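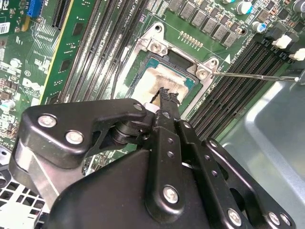 El presente informe corresponde al segundo periodo del proyecto estudiantil Clirkport, financiado por la Fundación Renance y dedicado al desmontaje asistido por robot de ordenadores de sobremesa retirados. El objetivo comprometido para este periodo era la manipulación del procesador en zócalo LGA. El disipador térmico integrado conserva una capa irregular de pasta térmica antigua, de color blanco grisáceo, que cubre casi toda la tapa y altera el contraste en la imagen de muñeca. Por este motivo el grupo dejó de localizar la pieza por la tapa y emplea como referencia el marco metálico de retención y la palanca de carga.

Fecha de cierre del informe: 05/05/2020

1. Estado de las tareas

La tarea 1 (célula de trabajo y sujeción del chasis) está terminada. El chasis se coloca tumbado sobre el banco de aluminio ranurado, con el interior hacia arriba, y la bandeja de utillaje queda a su izquierda.
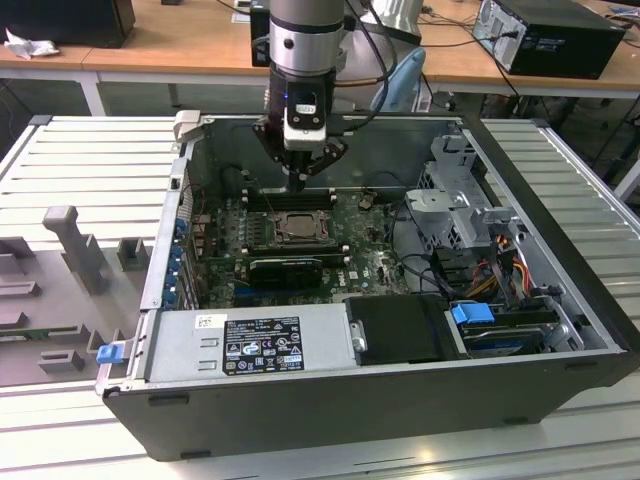
La tarea 2 (trayectorias de aproximación) está terminada para el zócalo y en curso para los módulos de memoria. La aproximación vertical deja margen suficiente respecto a la jaula de unidades, pero el mazo de cables de alimentación limita los giros de muñeca por el lado derecho. Se ha fijado una altura de seguridad única para todos los desplazamientos laterales – solución conservadora, que alarga el ciclo.

La tarea 3 (registro y etiquetado) avanza según lo previsto. El conjunto contiene 1137 secuencias, de las cuales 854 han superado la revisión del alumnado. El compromiso para este periodo era de 900 secuencias revisadas, por lo que queda un déficit de 46 que se trasladará al periodo siguiente. La mayor parte de los descartes se debe a reflejos metálicos en la zona del zócalo y a cables que tapan el borde superior de la placa.
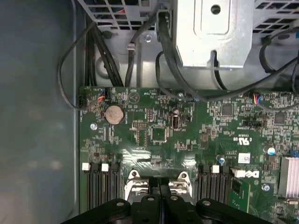
2. Incidencias

a) Calibración. La transformación entre cámara y pinza se desajustó tras cambiar los dedos. Se repitió el procedimiento completo y se añadió una comprobación al inicio de cada sesión.

b) Iluminación. El difusor solicitado a Fuchs no se ha recibido. Entretanto se trabaja con exposición fija.

c) Palanca de carga. La apertura autónoma no se considera fiable. Se mantiene como operación teleoperada.
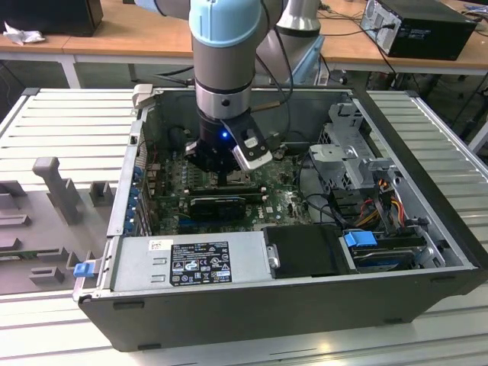
d) Horario. El aula Sukulska se comparte con otras dos asignaturas y el montaje debe conservar su posición entre sesiones. Se han marcado las referencias del chasis y de la bandeja para reducir el tiempo de puesta en marcha.

3. Trabajo previsto

Completar la revisión pendiente, cerrar la tarea 2 para los módulos de memoria e iniciar los ensayos de extracción en 3 modelos de chasis. La demostración final se mantiene en noviembre. No se solicita modificación del presupuesto – el gasto en dedos de repuesto se cubre con la partida de fungibles.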